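Sorting Empty Cans for the Recycling Bin

Most of the sticky mess in a recycling bin comes from cans that went in half full. Ten minutes at the kitchen table takes care of it.

What you need: an old towel, a bucket, and a clear bag that holds up to 80 cans.

1. Spread the cans out on a flat surface. Lay them on their sides so you can get at both ends.

2. Pick each one up and tip it over the bucket. Give it a shake – a little soda always hides under the rim.

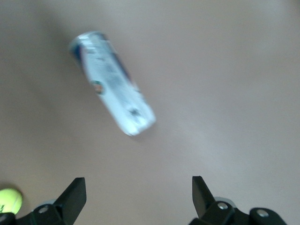
Soltell Home Pages
By the editor, Kitchen and Recycling

3. Rinse with a splash of cold water and stand the cans upside down on the towel for 30 minutes.

4. Check how your town wants them. Primthorpe takes cans whole at the Skekitard depot, and the machine there rejects flattened ones. If yours go in the curbside bin, crush them by foot, with shoes on.

5. Pull off any loose tabs and drop them in the same bag. Food cans go in a separate one.

Tie the bag and keep it out of the sun, or the wasps will find it. Ours goes out every 8 days in summer. Wipe the table with warm water and dish soap before you put anything else on it.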